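Notes for the packing talk, September. Twenty mins plus questions. Laptop on the lectern, clicker is dodgy, press twice.

Start: hello, I'm Lụa Châu, I run the packing side at Sernero. Accessories mostly. Cords, plugs, adapters, the bits that go in the box next to the thing you really bought. Don't do the company history, they've had it from the morning speaker.

Ask the room: who has packed boxes for a living? Wait for hands. Don't rush this one.

Then the old way. One person, one bench, coil the cord, tuck the plug, fold the lid, next. 218 boxes on a good shift. Hường Dương did it for years and her thumbs were bad by the end of each one. She's fine with me saying so, I asked.

What we wanted from the arm: take over the coil and the tuck, leave the checking to people. What we told the staff: same jobs, less thumb work. Half true. Come back to that.

First month figures. 182 a shift on the arm bench. SLOWER. Say it loud because they'll expect the opposite. Cords are horrible for a gripper. They spring back, the plug swings round and catches the side of the box, lid won't sit. A person feels that in the fingers and sorts it without looking. The arm shuts its fingers and carries on. 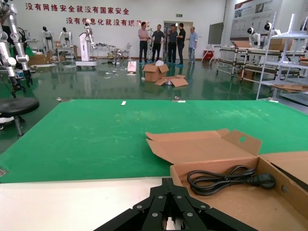
So we changed the work, and this is the bit I'd like people to take home. Lâm Bạch on the bench said let me coil it, let the arm place it. We'd had it the other way round for weeks. Nobody in the office had thought to ask him, me included. After the swap we got up to 200 and it stayed there.

Still under 218, yes. Someone will point that out. Answer: Hường's 218 was a good shift, with sore hands, and we never wrote down the bad ones. Should of done. If you're about to put in any kind of automation, write down the bad days first or you've nothing fair to compare with.

What changed for people. Go slower here.

Pace. Before, you set your own. Quick before lunch, bit slack after, made it up at the end. Now the arm asks for the next cord when it's ready. Ngân Đàm said it was like working opposite someone who never looks up. We put in a hold button, she can stop it for any reason and doesn't log why. Managers didn't love that. Kept it anyway.

Talk. The benches used to face each other. With the arm in they got moved apart and the chatting stopped. Took us far too long to notice. People were asking to swap back to hand packing and we thought it was fear of the machine. It was the quiet. Benches are turned round again now.

Skill. 2 people trained to reset the arm and teach it a new box. Both got a pay step. Should have been more than 2, becuase when they were both off the bench just stood there. Training the next lot now.

Pay. Be straight. Piece bonus went, flat rate came in. Most are better off. The fastest packers aren't, and one of them left for Jurkton. I don't blame her. If there's a manager in the room who thinks this part sorts itself out, it doesn't.

Fares Karaki bit if time: he writes the moves for the arm, sat in his own room for the first half of the project. Now he does a morning a week packing by hand. Says he threw away most of his early grip settings after the first hour. Get the laugh, move on.

Skip the Wisetti comparison unless asked. Different boxes, different shifts, it gets messy.

Things still not fixed:
lids that fold back too far
cords from the new supplier, stiffer
who gets blamed for a bad box, person or arm. At the moment it's the person's initials on the slip. I think that's wrong and I've said so at work, so I can say it here.

Last slide is just my email. Thank Kiều for the room and the tea. Questions till ten to four, then they need the projector back.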